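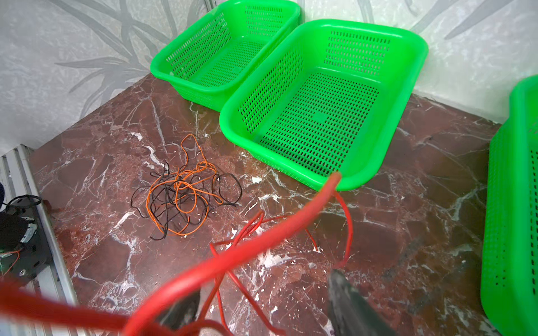 BRERKUM, September 25, 2024

Kurnora to budget for two-armed robot cells one bench at a time

Kurnora, which sorts and re-bundles wire and cable for repair shops, has set out its equipment plan for the coming year. The company will buy 6 two-armed work cells in place of the single long line it priced last year. Cheung Automation will supply the cells, and Vustora will handle the leasing.

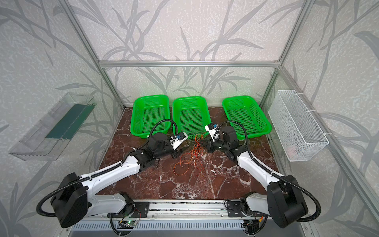 1 min read

The plan covers arms, frames, rails, baskets and spare grippers under one budget line. Kurnora used to buy these items separately, and spare parts were often left out until the new year. Each cell will carry a parts allowance of $1312, reviewed every 3 months. Training hours will be paid from the same line.

Staff at the Brerkum site handle up to 2000 loose lengths of wire a week. Tangled wire is the slowest part of the job, and the company has asked for it to be the main test before any cell is signed off.
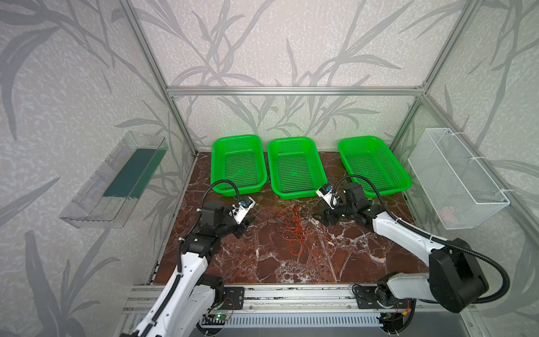 Kurnora has also decided to fix the layout of a cell before ordering the rest. Moving a basket or a holder after delivery means new drawings and a second visit from the installer, and both cost money. The standard layout keeps three green baskets in a row along the back, with a clear tray on the left wall and a white wire-mesh basket on the right, so the middle of the surface is left for the cable and the two arms. Any site that wants a different arrangement will need to ask for it at the quoting stage.

Orders for the first cells close at the end of September. Suppliers of baskets, trays and cable conduit can request the parts list from the Kurnora purchasing office in Brerkum.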